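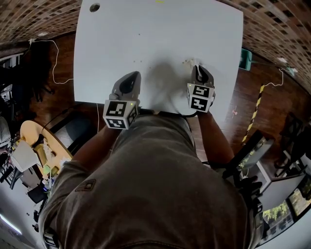
Search the archive Enter keyword or issue Go

The rules of the small table

At Bedura, the rule sheet for recording by hand is two sides of A4 in a plastic sleeve. It was nine pages until April. Urszula Zawadzka, who cut it down, kept the old one in a drawer and will show it to anyone who asks.

The company collects demonstrations for training robot arms. People do household jobs with a pair of hand-held grippers, one in each hand, and the movements are recorded. The jobs are small ones such as clearing crumbs off a tabletop, closing a jar or folding a cloth. A finished set for one job is 1000 recordings, and the buyer expects every one of them to have been made in the same way.

"People think the standard is about the robot," Zawadzka says. "Most of ours is about the person and the table."

The first side deals with the grippers. Each has a cube at its base with black-and-white square patterns on its faces, and software uses the patterns to work out where the gripper is. A sleeve, a thumb or a loop of cable over a pattern can spoil a recording, so the sheet asks for short or rolled sleeves and for the cable to be checked before every take. Marker faces are wiped at the start of each shift. A scratched face is replaced and the gripper calibrated again before anyone uses it.

The second side is about the room. Leads that cross the floor are to be run outside the walking line or taped down. Striped tape marks an edge that visitors do not step over during a take. Chairs stay pushed back from the table. The old version had a page and a half on lighting, which is now one sentence telling the operator to leave the blinds alone once a set has begun.

Debris gets a paragraph to itself. For cleaning jobs the crumbs are part of the task and must be put down afresh each time, scattered by hand and never lined up. Bożena Baran, who trains new operators, says this is the rule they break most. By the hundredth take they are dropping everything in the same spot, and a robot trained on that will look for dirt in one place only. She throws out such takes. From one set last winter she threw out 220.

Working time was the hardest part to agree. Operators stand or lean over a low table with both arms out in front, and shoulders tire before hands do. Bedura now stops each person after 100 takes for a proper break away from the table. Dollance, a rival in Rultville, goes by the clock and stops its people every forty minutes. Jinfeng Han, who runs the recording floor there, thinks a count encourages rushing. Zawadzka thinks a clock encourages dawdling. They have argued it out at two trade meetings and neither has moved.

There is no common standard for this kind of work, though Halina Szczepańska of the consultancy Borkowska is drafting one. Her draft covers consent, rest, calibration records and what must be blurred when other people in the room are recorded. She wants the last point settled first. Operators have signed a form, but a colleague at the next desk may not have.

Bedura's present answer is a sign on the door and a list of who was in the room, kept with each set. Szczepańska has told them the list is useful and the sign is too small. A larger one is on order.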